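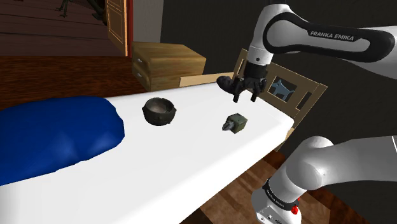

Planning and Budgeting for a Manipulation Workcell
Course handout, Unit 5
Instructor: Lieselotte Kleinschmidt
Lab coordinator: Normunds Lapiņa

Purpose of this unit

Students will prepare an equipment plan for one tabletop manipulation workcell. The plan is written for a purchasing officer with no background in robotics. It must state what the cell is for, what must be bought, what can wait, and what the cell will cost to keep running after the first year.

The reference case is the Kunduvby project, in which household pick-and-place tasks are first run in simulation. Equipment is requested only after the simulated tasks have been reviewed.

1. Start with the task list

A common error in student plans is to begin with the arm. Begin with the objects. List everything the gripper is expected to hold, including items with rough edges or uneven outlines, and note the narrowest and widest grasp each one requires. Finger opening, fingertip shape and payload follow from this list. Objects that rest in or against one another deserve a separate line, as clearance between the fingers and the neighboring item may decide which gripper is suitable.

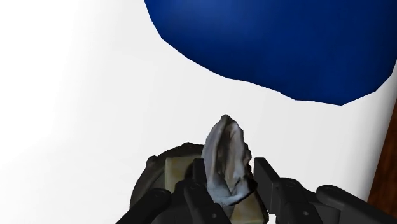 Figure 1. Simulated grasp of a shell next to a dark, rounded object, with one finger on each side of the shell.

2. Separate capital items from recurring items

Capital items normally include the arm, the controller, the gripper, the mounting and the work surface. Recurring items include replacement fingertips, software licenses, calibration visits and training hours for new staff. The department treats any single item above $800 as capital. Items below that amount are charged to the operating budget and need only the signature of the lab coordinator.

Spare fingertips are the line most often left out. In the worked example supplied by Chantal Cloutier, one replacement set is priced at $354, and 2 sets are entered for the first year. Use the same figures in your draft unless you have a written quotation.

3. Plan the room before the purchase order

The base position determines reach, cable length and the area that must be kept clear during operation. Mark the position on a floor plan and draw the full working radius around it. Furniture that falls inside the radius must be shown. If the arm will stand on the floor, the plan must give the height of the surface it will work over and say how the base will be secured.
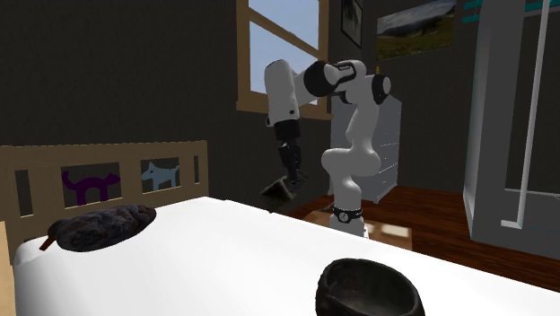
Figure 2. Simulated bedroom layout with the arm standing on the floor beyond the foot of the bed and the gripper over the mattress.

Doors, windows and outlets should also appear on the plan. Facilities will return any request that omits them, and a returned request loses its place in the queue.

4. Obtain comparable quotations

For this exercise, quotations are provided from Rindbridge, Hillance and Sawatzky. They are not laid out in the same way. Rindbridge includes installation in the unit price, Hillance lists it separately, and Sawatzky quotes for delivery only. Restate all three on the comparison form before drawing any conclusion.

Submission

Draft plans are due to Shirley MacDonald in October. Attach the task list, the floor plan and the completed comparison form. Questions about the operating budget should go to Solange MacLeod.

Handout revised Sep 29, 2025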